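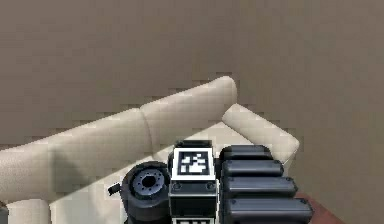
A cream sofa against a plain wall. Computer picture.

What is inside a sofa?

Most homes have a sofa. You may call it a settee or a couch. All three words mean a long, soft seat for more than one person. The word sofa came into English from an Arabic word, suffah, which meant a long bench or ledge.

The frame

Under the cloth of a sofa there is a frame. It works like the bones in your body. It holds everything up and gives the sofa its shape. Frames are often made from a hard wood such as beech. Some are made from metal. The corners get pulled and pushed every time a person sits down, so the maker joins them with glue and screws and adds extra blocks of wood.

Springs and straps

Across the frame there are springs or straps. A spring is a piece of wire that has been bent into a coil or a zigzag. When you sit on it, it changes shape. When you stand up, it goes back to the way it was. Straps are called webbing. They are wide bands that are stretched tightly from one side of the frame to the other.

If you press the seat of an old sofa you might hear a creak or a twang. The twang is a spring.

The filling

Long ago, people filled seats with straw, wool or horsehair. Horsehair is curly and springy, and it lasts a long time. Some furniture that is more than 200 years old still has its first horsehair inside.

Today most cushions are filled with foam. Foam is full of tiny bubbles of air. It squashes when you lean on it and rises again afterwards. Feathers are used too. They feel very soft, but they go flat and have to be shaken up. This is called plumping.

The cover

The cloth on the outside is the cover. It can be cotton, wool, linen, velvet or leather. Some covers have a zip and can be taken off for washing. Others are fixed to the frame with staples or small nails called tacks.

A person who puts the springs, filling and cover on a seat is called an upholsterer. You say it like this: up-HOLE-ster-er.

Meet an upholsterer

Jennylyn Bañez mends chairs and sofas at the Besuner workshop in Hestville. She learned the job in Malta from her aunt. Her tools are a small hammer with a magnet at one end, a pair of very big scissors and a curved needle. The curved needle lets her sew from the outside when she can't reach behind the cloth.

A large sofa takes her 8 days. First she pulls off the old cover and keeps the pieces to use as a pattern. Then she checks the frame and changes any broken springs. The new cover goes on last.

She often finds things down the sides. Pencils, coins and hair grips are the usual ones. Once she found a library book that was due back in May.

Try it yourself

You need a sponge, a folded towel and a heavy book. Put the book on the sponge and wait for 3 minutes. Take it off and watch what the sponge does. Now do the same with the towel. Which one would make the better cushion?

Words to know

Frame: the hard part that holds the sofa up
Webbing: strong bands stretched across the frame
Plump: to shake a cushion until it is fat again
Tack: a short nail with a flat head

Written by Adanech Bogale
Last updated 23 March 2018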